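Diary of the Programme Office, Treretti Community Hall
September, second week of the season

Morning

The office opened at 8.15. The first matter was the printed programme for the autumn concerts, which Solange Leclerc had returned overnight with corrections. The name of the second soloist had been misspelt twice, and the interval was given as forty minutes when twenty had been agreed. Both points were amended and the file was sent to the printer before ten. The order stands at 2,000 copies, the same as last year.

Ticket sales were reviewed afterwards. The opening concert has sold 389 seats and the hall holds 815. Thaddeus Castellanos considers this satisfactory for the time of year. I was less sure, and it was agreed that a second notice should go to the local schools.

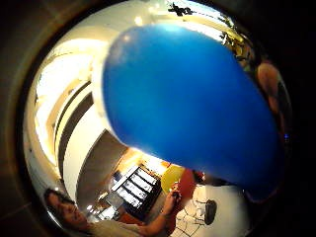

The choir has asked to move its rehearsal to the smaller room on the first floor. The piano there was last tuned in spring and the upper notes are poor. I wrote to the tuner and asked for a visit before the end of the month. The request is granted on that condition.

Afternoon

Rosalind Esposito telephoned about the Vemero Quartet. The viola player has been unwell, and the quartet wishes to replace the longer work in the second half with something shorter. No objection was raised – the revised order will be given from the platform, as the programme has already gone to print.

A letter of complaint was received regarding draughts in row F. It was acknowledged by return and the matter passed to the building manager.

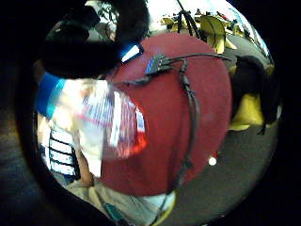
Evening

Attended the open rehearsal from 7 p.m. The strings were well prepared, the brass rather less so, and the slow movement was taken twice. Left at half past nine. The seating plan for the schools' matinee remains to be done and will be taken up first thing tomorrow.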